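The bedside table, top to bottom

September 2020

Hello again! A few of you asked for a proper look at the bedside table after I mentioned it in the spring, so I've finally got round to putting up a page for it. It's only a small gallery (one photo so far, more when the bedroom is fit to be seen) but I've put my notes underneath for anybody thinking of buying one second-hand or doing theirs up.

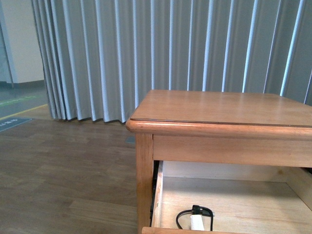 Top drawer open, black cable looped over something white.

I do love the colour of the top. It's a warm orangey brown with the grain showing through, and in the evening with the lamp on it goes almost amber. The front edge is what sold me on it, a big fat rounded edge that sticks out past the rail underneath. If you've ever caught your hip on a square corner on the way to the loo at three in the morning you'll understand why I was so pleased!

Inside, the drawer is much paler than the outside. The side has no finish on it at all and I've gone back and forth about whether to wax it. Rhona Ritchie, who I bought it from, says leave it alone, bare wood in a drawer is fine and wax makes your hankies smell. I've taken her advice for now, mostly out of laziness.

Where it came from

Rhona was clearing her mum's spare room in Birstead and had a pair of these going. She'd had them since 2000, from a shop called Prullitz that I'd never heard of (it used to be on the corner opposite the baths, apparently, and is now a phone repair place). I could only fit one in the car. The other went to her nephew before I could go back for it and yes, I'm still cross about that.

There was a paper label stuck underneath with the number 2061 on it and nothing else. If anyone knows Prullitz furniture and can tell me whether that's a model or just a stock number, please write in. I've peeled the label off very carefully and put it in an envelope.

The drawer

Now, the slides. The drawer runs on metal ones, dark, tucked down the gap between the side and the leg, and when I got it home it was stiff as anything. I took the drawer out, hoovered the runners with the thin nozzle, wiped them down and put the tiniest bit of dry lubricant along each. Then in and out a dozen times. Much better! Don't use cooking oil, whatever your uncle says, it goes gummy.

I measured the front while I was at it and it's 485 mm across, so if you're wanting drawer dividers the ready-made ones from Nollden are a touch too long and you'll need to trim them. I cut mine down with a junior hacksaw and then never put them in, so the cable just lives loose in there with its little black plug and winds itself round whatever else I drop in. I keep meaning to sort that. A bulldog clip would do it.

The room

It stands close up against the curtain, the pleated one, and I was worried the fabric would get caught behind. It doesn't seem to mind so far. The curtains were up before we moved in and I've grown fond of them. The walls are next, and I've got 6 sample pots lined up on the landing, all of them green, all of them exactly the same according to everyone else in this house.

Lucian Ciobanu is coming over to help me shift the wardrobe once his back is better, and then I can photograph the Pollock chair as well, which is under a pile of coats at the moment.

More pictures when the painting's done. If you've got the twin of this table and fancy parting with it, my email is on the contact page!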